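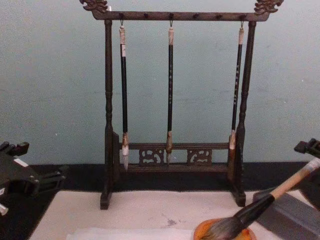

Brush rack, dark carved wood, three brushes hanging.

April, 4.20 pm
Jolán Pap

Ink grinding again, and at last a black I love! Used the Stekside stick on the old slate stone, 34 strokes of water from the dropper, then slow circles with almost no pressure. My first go last month was far too quick and the ink came out gritty, with a greyish halo on the Bivell paper.

Ground one batch for 288 turns and another for 1,000. The short one is a lovely soft grey, great for washes, but it feathers badly on anything unsized. The long one sits up on the sheet and has a faint brown sheen when you tilt it – gorgeous. Costel thinks 400 would do for everyday lettering. He may be right, my wrist certainly hopes so.

Sized sheets (weak glue, one coat) behaved far better than two coats, where the ink beaded.

To do: try 400 turns on both papers. Ask Costel Janevski where he put the alum. Rinse the stone properly, no soap.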